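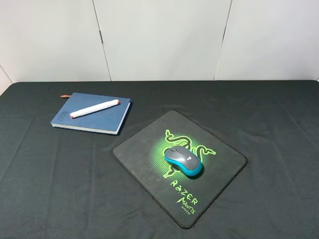
**Ticket 223: award nominations portal, supporting letters not attaching**

Thanks so much for your patience, and for the lovely detailed notes (they really did save us a morning!). The nomination for the Arano local government environment award saved properly, but both supporting letters dropped off when the form was submitted. We tried it again in Climamura at 2 pm and got the same result, so it's certainly nothing you did at your end.

The culprit seems to be the summary box. Once it goes over 3000 characters, the form quietly lets go of any attachments.

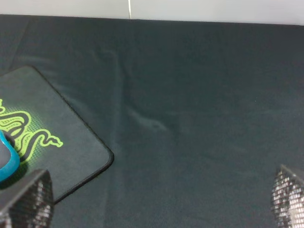
Will the council need to fill in the whole nomination again?

Your draft is still there, so just trim the summary, add the letters again and press Submit.

We've asked Jivham to put a proper warning on the form, and I'll leave this ticket open until that's been done.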